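The woman behind the counter at Olurska

The shop opens at ten, though the woman who runs it has usually been in since seven with a pot of coffee and the radio turned low. Olurska sells secondhand office goods – desks, lamps, filing cabinets, old computers – but I had come to talk about the letters.

She has 3,122 of them, all written to the shop by customers over the years, and she keeps them in shoeboxes under the stairs. "My mother answered every one," she told me, pouring me a cup before I had my coat off. "She thought if a person had gone and bought a stamp, you owed them a page. So I do it too, and my Sunday is gone, every week, and I don't mind a bit!"
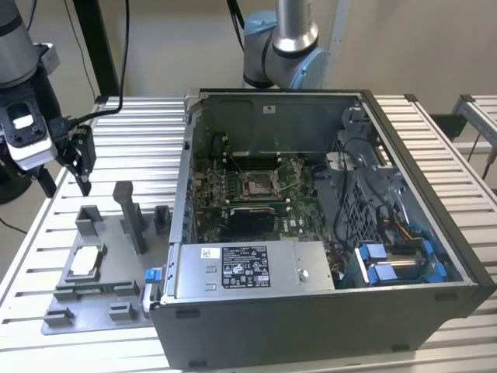

A Dell tower with its side panel off.

Her mother started out as a typist at Desimport, a furniture importer that closed long ago, and she brought its habits with her: carbon copies, a margin you could park a truck in, and never a greeting shorter than a full line. The early letters are mostly complaints about late deliveries. Then, somewhere in the third shoebox, people begin to write about other things. One man bought a desk and wrote back for 12 years, first about a sticking drawer and later about his divorce, his pears and his new knees.

"You sell somebody a chair and they tell you about their back," she said. "Then they tell you about their wife. I think it's easier to say things to a shop. We're friendly, but we're not family."
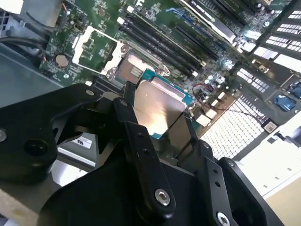
The answers

She writes with a fountain pen, on cream paper from Mujić, the stationer two doors down, and she writes slowly. She allows herself 4 letters in a sitting, because after that, she says, she starts repeating her jokes. I asked whether email would be simpler and she gave me a very kind look, the sort you give a child who has asked for dessert first.

"I do email all day for orders. It's fine. But I couldn't tell you one thing that anybody wrote to me in an email last December, and I can tell you all about the pears."

A local press, Plusmont, has asked to print a selection, with a first run of 1,000 copies. She has been writing to the old customers for permission, which has naturally brought in more letters.

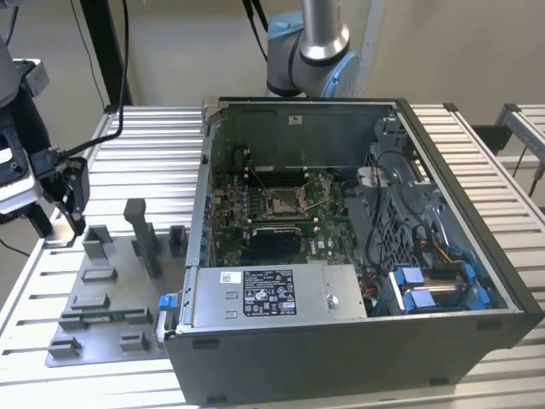 Jasenka, reading over the proofs at the end of the counter, thought the complaints ought to stay in, every last one, because they were the funniest part and the spelling was wonderful. The two of them argued it back and forth for a while and I had another coffee.

"We'll keep the one about the wardrobe," she said finally. "He was right about the wardrobe."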